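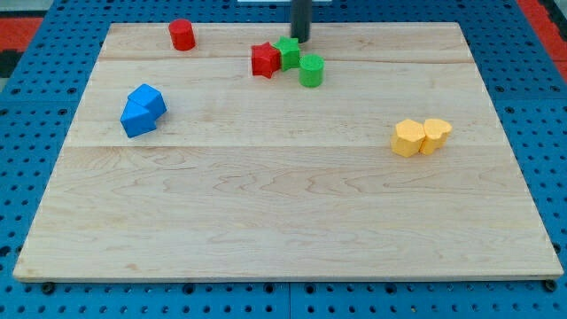

Block Sorting Month is back at the Gostside Toy Library, and I could not be happier about it! After the holidays we all needed something small and cheerful to do with our hands, and the big bin of shape blocks had been sitting on its shelf since May waiting for its turn. We have put the blocks together with the wide wooden boards so every player gets a good flat place to build and sort. A board can start with very little on it: two stars lying close together, one red and one green, with a green cylinder beside them and a red cylinder off by itself toward the back corner. That is already a puzzle. Do the stars go together, or do the reds? I have watched grown adults argue over less.

For those who are new, sorting play goes like this. You put a few blocks on a board, in any arrangement you like, and the next person moves them into groups by a rule they keep to themselves. Everyone else guesses the rule. Color is the one most kids reach for first, and shape comes right after. Then somebody gets clever and sorts by "things that roll and things that don't," and the whole table groans. We had a round last month where the rule was "blocks I like," and it took 12 guesses to get there.

The stars are the favorites by a mile. They are fun to hold, and the points make them good for all kinds of side games -- matching a point to a seam in the board, turning one star until it lines up with another, fitting two stars so the arm of one sits in the notch of the other. The cylinders are humbler but I have a soft spot for them. Stand one up and it's a tower, lay it down and it's off across the room and under the radiator. (If you are missing one at home, please look under your radiator.)

A word about the boards, which several of you asked about at the January swap. They are made of joined planks, and the seams have become part of the games without any help from us. Younger children treat the planks as streets. The older ones use them as rows and make up rules about who is allowed to cross. Pale wood is a wonderful background for bright blocks, too. Red and green really stand out on it, even in the back room where the light isn't great after four o'clock. Please wipe the boards with a barely damp cloth and dry them right away, and keep markers off them. One of ours still has a purple whale on it, and it's a very good whale, but one is enough.

The block bin has grown. We now have 76 blocks in the lending collection, counting the Villalobos set that came to us over the summer in a pillowcase. The Kuller set is still out on long loan to the after-school room and will come home in May. If you want stars for a birthday party, ask for them early, as they go fast. Bags hold 12 blocks each and go out for two weeks, same as the puzzles. Boards can go home with you as well, but bring a car, or a friend with long arms.

We're also trying a quiet version for people who'd like to play alone, or with a little one who is not ready for guessing games. Build a small arrangement on one half of the board, then copy it on the other half. Copy it as if in a mirror when that gets easy. I tried this with a cup of tea the other evening, planning on five minutes, and looked up an hour later. Leaning a star just so against its neighbor is harder than you would think, and very satisfying when you get it.

The Skunine Room is ours every afternoon this month from three until five. Each session lasts 60 minutes and there is room for 4 families at a time, so put your name on the sheet by the front desk or call ahead. Siblings are welcome. Snacks stay in the hallway, please -- raisins and blocks ended up in the same bag last year and I'm still finding raisins.

Last thing. If you make up a sorting rule that stumps everybody, write it on a card and drop it in the yellow box. We'd love to print the best ones in the next newsletter, with the answers on the back page so you can try them at home first. There are a few in there already, and I have been stuck on one of them for days.

Posted February 8, 2012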